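Briredlow Home & Garden Forum
Laundry and Cleaning > Drying clothes indoors without the whole flat smelling

zerby_lane
Right, I need some help before February finishes me off. We moved into a top floor flat with no garden, no balcony and one radiator that works properly. Everything I wash comes out of the machine smelling lovely and by the next morning the T-shirts smell like a pond. Towels are worse. I've changed powder, I've tried less powder, I've tried white vinegar (never again, the hall stank of chip shop). The bedding I can take to my mum's but I can't be driving over there with a bag of T-shirts every other evening.

T-shirts are the main problem.

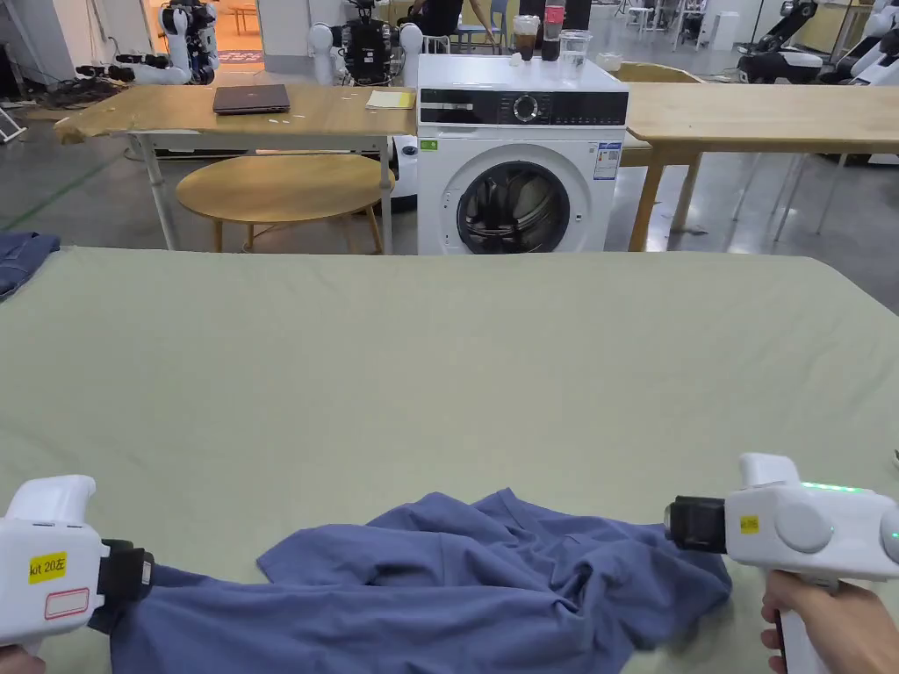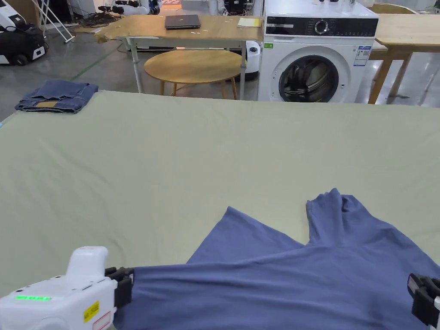 How long can wet washing sit in the drum before it starts to smell?

Get it out within 2 hours if you can, and sooner in warm weather. After a night in the drum I'd put it through again.

Tarmo Kivi
What temperature are you washing at? If it's all 30s and quick washes then the machine itself is probably filthy. Run it empty at 90 with nothing in it but a bit of soda crystals, then pull the rubber seal back and have a look. Sorry in advance for what you find. Ours had a sock in there that I think came with the house.

zerby_lane
All 30s, yes. Oh dear. Will look tonight.

Ans Vanhove
Agree on the hot wash but I don't think that's the whole story. It's drying time. If a shirt takes a day and a half to dry it'll smell whatever you washed it in. Get a dehumidifier, shut it in the smallest room with the airer and close the door. Mine does a full load overnight and I stopped getting black spots on the window frames too.

bulatum_bob
Dehumidifiers cost a fortune to run though? I just open the window and put a fan on the airer. Been doing it for 8 years, no pond smell.

Ans Vanhove
Mine costs pennies a night, much less than the tumble dryer did. And opening a window in February when it's raining sideways isn't drying anything, you're just cold AND damp.

bulatum_bob
Cold air holds less water, so once it warms up indoors it's dry air. Look it up. A fan was the best money I ever spent on laundry – I think I paid less for it than I do for a takeaway.

Tarmo Kivi
You two had this exact argument last winter.

alemayehu_m
Can I add the boring one? Second spin. Put the load back on spin only at the highest speed it'll take, before you hang anything. You'd be amazed how much more water comes out of cotton. And leave a gap between things on the airer, T-shirts on hangers if you've got a rail. I hang mine off the shower pole.

zerby_lane
Update, 9pm. Looked behind the seal. I don't want to talk about it. Doing the 90 wash now and there's a smell coming off the machine I can only describe as "canal".

Ans Vanhove
Clean the drawer and the filter as well while you're at it. Put a towel down first for the filter.

zerby_lane
Too late on the towel!! Kitchen floor is soaked. Seen a second-hand dehumidifier near me for 70 quid, is that daft?

bulatum_bob
Fan.

Ans Vanhove
Ask if you can hear it running before you hand over any money. Some of the old ones rattle like a bus.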